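The Residence at Skernon

Notice was served on the tenants of the Residence at Skernon that all rooms would be inspected on Aug 9, 2020, and that floors were to be cleared beforehand. The notice ran to 12 clauses. Clause seven dealt with toys.

Gunnel Bråten read it twice at the kitchen table and signed where a signature was required. She had lived in the building for seven years and had never failed an inspection, although she had once been cautioned over a bicycle.

The sitting room was taken first, in accordance with the schedule. Boxes with lids were assigned to the space beneath the television cabinet. The folded cloth was to remain on its shelf. The fan and the cat poster were classed as fixtures, a decision against which no appeal was lodged. Everything else - and there was a good deal of it - was to go into the green bin until a permanent place had been determined.

By four o'clock the bin had received the cotton swabs, jar included, and a pink toy of no recorded purpose. There remained the matter of the pumpkin. It had been bought for a Halloween party at the Arnik Hall and had since served as a hat, a bath boat and, for one difficult winter, a letter tray. The regulations made no provision for seasonal articles held in August. Mrs Bråten considered the clause again, found nothing in it to prevent her, and entered the pumpkin under General. 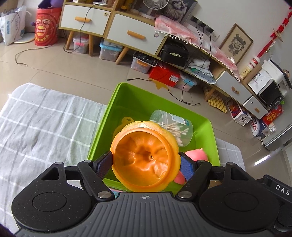 Kevin Correa replied in writing that General was already full, and that the pumpkin should be resubmitted in October.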